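Asunto: Re: [lista-encuadernación] ¿Papel Kuroda para las guardas?

¡Hola a todos!
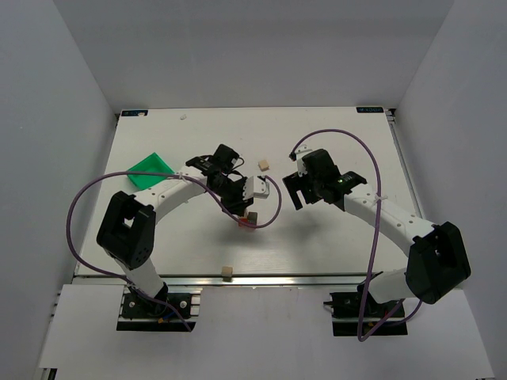
Dos brazos blancos y negros, uno a cada lado del tablero.

Contesto por partes, que el tema me encanta:

> El martes probé el papel Kuroda en un cuaderno de 200 páginas y las guardas
> se me ondularon enteras. ¿Demasiada cola? ¿O es que lo corté mal de fibra?
> También me han hablado del de Bamholm, pero no sé si aguanta el pliegue.

Casi seguro que es la fibra. Tiene que ir paralela al lomo, siempre, y en el Kuroda cuesta verla porque el pliego viene muy satinado. Humedece una tirita por una cara y mira hacia dónde se enrolla: el eje del rollito te marca la fibra. ¡No falla!

Con la cola yo también me pasaba. Ahora mezclo el engrudo con metilcelulosa, 50 y 50, extiendo desde el centro hacia fuera y dejo el libro en prensa toda la noche, con secantes que cambio a la hora.

> ¿Y para las tapas qué cartón usáis?

El gris de Clenau, de 2 mm. Corta limpísimo y no se abarquilla. Para formatos pequeños bajo a 1,5.

Del Bamholm tengo un retal de 60 cm y el pliegue lo aguanta de maravilla, aunque el color destiñe un poco con el engrudo muy líquido. Si alguien ha probado el hilo Gamum encerado, que cuente, ¡tengo muchas ganas de coser con él!

Un abrazo y a seguir plegando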